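ギャラリー・Vitale「余白の版画展」、搬入と会場当番の相談

1 投稿者:かすれ刷り
2月の公募展、入選通知が来ました。応募1,573点のうち展示は78点だそうです。めでたいのですが、封筒の中身は祝辞が一行、搬入規定が四枚でした。額装はAkwoodの木製額に限る、とあります。手持ちの額では本当にだめなんでしょうか。

2 投稿者:銅板ねこ
おめでとうございます。だめです。去年、自作の額で持って行った人が受付で一時間粘って、結局持ち帰りました。

3 投稿者:Ekow Aidoo
それは少し違う。粘ったのは私で、持ち帰ったのは額だけ。作品は展示された。裸で。ピン留めで。あれはあれで評判がよかったと本人は思っている。

4 投稿者:バレン三代目
額を揃えるのは主催者の都合でしょう。78点が並ぶと壁がホテルの廊下みたいになるんですよ。審査員のBakkerさんも講評会で同じことを言っていました。もっと上品な言い方で。

5 投稿者:銅板ねこ
私は揃っているほうが好きです。額で目立とうとする作品が減るので。ホテルの廊下、落ち着くじゃないですか。

6 投稿者:かすれ刷り
廊下派と裸派の二択なんですね……。おとなしくAkwoodを注文します。ついでに刷り色の相談も。入選作は墨一色ですが、物販用の小品はFlamicoのオレンジで刷るつもりです。目指しているのは、こういうつやのない橙です。

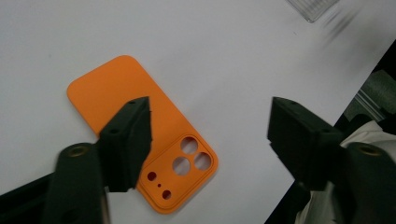

7 投稿者:バレン三代目
Flamicoの橙はそのままだとつやが出ます。体質顔料を少し足して、和紙なら湿しを控えめに。Brimettiの橙のほうが初めから落ち着いていますが、値段はまったく落ち着いていません。

8 投稿者:Ekow Aidoo
つやがあって何が悪い。オープニングは夕方6時からで、あの会場の照明なら何を刷っても光る。

9 投稿者:銅板ねこ
照明の件だけは同意します。入口側の壁に当たった人はお気の毒です。ガラスに映った自分の顔と、作品とを半々で鑑賞することになります。

10 投稿者:かすれ刷り
配置図を見たら入口側でした。

11 投稿者:バレン三代目
アクリルに替えられるか、事務局のLimsakulさんにメールで聞くといいですよ。電話だと「規定をご覧ください」で終わります。メールだと規定の該当ページが添付されてきて、その脚注に例外が書いてあります。

12 投稿者:かすれ刷り
返信が来ました。本当に脚注でした。低反射アクリルなら可、ただし搬入前日の正午までに届け出ること。当番表も付いていて、私は初日の受付です。どなたか来ますか。

13 投稿者:Ekow Aidoo
行く。今年は落選したので手ぶらで行ける。実に快適だ。

14 投稿者:銅板ねこ
私は会期の後半に行きます。小品、一枚取り置きできますか? つやは、あってもなくても構いません。

15 投稿者:かすれ刷り
もちろんです! 橙の試し刷りができたら、また書き込みます。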